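Barnlow Mesh Pen Cup, Black

Print this page | E-mail to a friend

We've carried the Barnlow cup for as long as we've had a desk section, and I still reach for it first when somebody asks me for a simple, good-looking place to stand their pens (or their brushes, or that one wooden spoon that somehow ended up in the office!). It's a plain round cup in black wire mesh, so you can see what has sunk to the bottom without tipping everything out - a small thing, but I do love it.

It looks especially nice on a white surface, and a tall handle will lean quite happily against the rim. Wipe it with a soft cloth now and then.

Item no. 3346. Sold singly or in a pack of 2. Schools and offices ordering up to 50 should write to Kanako Mizuno at our Nirnstead shop.

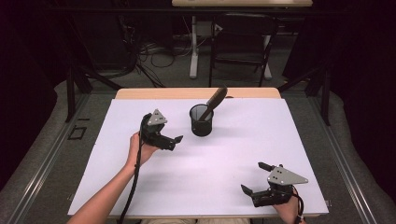

Black mesh cup on a white board, with one brown handle standing in it.

Reader comments

Mared Gwilliam: Bought a pair in August, one for pencils and one for paintbrushes. Very pleased.

Rigoberto Cusi: Does it come in white?

Kanako Mizuno: Only black for now, Rigoberto, sorry!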